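Section 4: Folding and bagging the winter jackets
Gemurcombe house guide, rev. 30 November 2019

Do this on a bed. The kitchen table is too small and the floor is never clean enough. Allow 10 minutes a jacket the first time, less after that.

You need: the jackets, the zip bag from the Hakala shelf, one dry cloth. Tags are in the drawer, take a few.

4.1 Before you fold

1. Make the bed first. Comforter pulled up, no pillows in the way.
2. Other clothes to one side, foot end is fine. Sort those later, see section 6.
3. Empty every pocket. Inside ones too. Tissues, keys, bus tickets.
4. Wipe collar and cuffs with the dry cloth. Any damp at all, stop here and hang it up overnight.

CAUTION: never bag a damp jacket. Filling clumps and then it smells till March.

4.2 Folding a puffer jacket

1. Lay it flat, front side up, collar pointing away from you.
2. Close the main zipper all the way. Snap or button any flaps.
3. Check the hem. If theres a drawcord, slacken it at the toggle and tuck the loop inside so it cant catch.
4. Sleeves across the front, one over the other.
5. Press the air out with flat hands, hem toward collar. Slow. Dont kneel on it.
6. Fold in half, hem up to collar. Press again.

Soft bag, jacket laid out, drawcord side of a black garment:
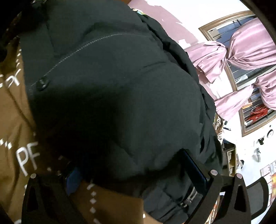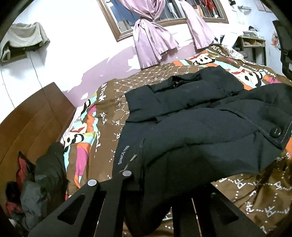
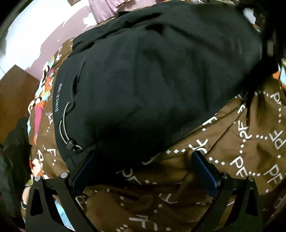
4.3 Into the bag

1. Open the zipper fully, both ends. Half open is how linings get snagged.
2. Heaviest jacket at the bottom. Folded edge down.
3. Next one goes in the other way round so the bulk evens out.
4. Keep one hand flat inside while you close it, between fabric and zipper teeth.
5. If it wont close, take one out. Do not pull harder.

NOTE: max 4 jackets to a bag. Thin ones count the same as thick ones, its simpler.

NOTE: the Tratport bags are stiffer and the zipper runs round three sides. Same steps, start from the left corner.

4.4 Tag and store

1. Write bag number and whats in it on the tag. Pencil, pen fades.
2. Tie tag to the handle, not the zipper pull. Pulls break and the replacment is part no. 542, usually out of stock.
3. Top of the wardrobe or the Brurnavberg cupboard. Nothing stacked on top.
4. Leave a hand's width between bag and wall.

CAUTION: keep off the shelf over the heating pipe. Gets very warm up there.

4.5 Getting them out again

1. Unzip, lift out, dont drag by a sleeve.
2. Shake from the shoulders, then hang for a day. Filling comes back slowly.
3. Still flat? Shake again, hang one more night.
4. Leave the empty bag open to air before it goes back on the shelf.

Long coats and anything wool: do not fold this way, go to section 5. Spare tags and the bag list are on page 79.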